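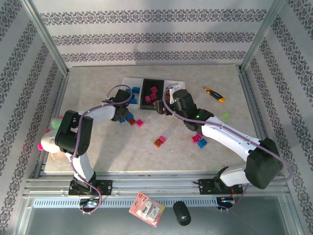
Sorting small parts by color: notes for the speaker

Reading time: 3 min

Slide 1. Scope

Introduce yourself, then go straight to the subject. The talk covers one bench task: toy building blocks of mixed colors go from the tabletop into open bins, one color to a bin. Leave kitting, counting scales and labels for Agathe Langlois, who has the second half of the session.

State the stock used at Atstead: 421 blocks, all small. The next-door bench had 377 and followed the same rules.

Slide 2. Bins

Three points.

Place bins at the back of the table, side by side, rims touching or nearly so. The front half stays free for unsorted stock.

Choose a bin color that contrasts with the contents. Pink bricks in a dark bin are easy to check at a glance, and so are blue or orange ones in a white bin. Dark blue in black is a poor match. The Jacquet bench ran that way through January and had to tip the bin out for every check.

Keep bins open. Lids cost a movement per block and give nothing back at this scale.

Slide 3. Table surface

Veined or speckled tops look good and hide small debris. A white scrap on a cream and gray marble pattern reads as part of the pattern until it catches under a brick. Wipe down before the first block goes out and again at each change of color. Small white flecks and bits of paper among the bricks mean the wipe was skipped or done too early.

Stacked bricks are a separate matter. Two bricks of different colors pressed together count as one unsorted item until they are parted. A pink brick sitting on an orange one belongs to neither bin. Part them over the table, never over a bin.

Tools go off the table. A utility knife along the edge is the usual offender. Blade in, knife in the drawer, before sorting starts.

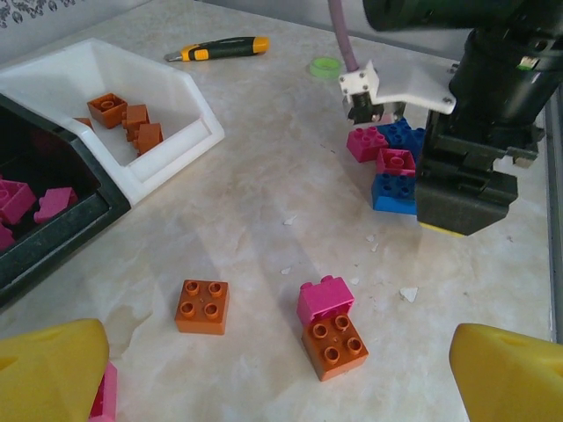
Slide 4. Order of work

1. Clear and wipe the surface.
2. Set the bins and fix the color for each. Write it on the sheet.
3. Spread the stock one layer deep.
4. Part all stacks.
5. Sort one color to completion, then the next.
6. Look into each bin from above for strays.

Pause after item 5. Raimonds Grīnberga will probably object that sorting all colors in one pass is faster. Concede it for lots under 141 blocks. Above that the stray rate rises. The table is in the Zorkik handout, page 2.

Slide 5. Open questions

Bin angle. A bin turned slightly toward the sorter is easier to reach, but it drifts as it is knocked. Diệp Bùi is testing a rubber mat.

Take questions. Handout copies are by the door.

Shared 206 times
3 comments

Capucine Roussel
Does the one-layer rule hold for the flat plates too? Ours slide over each other as soon as the table is bumped.

Agathe Gaillard
We use gray bins for everything. Pink and orange are fine in them, white is hard to see.

Raimonds Grīnberga
I still say one pass. Will bring my own figures next time.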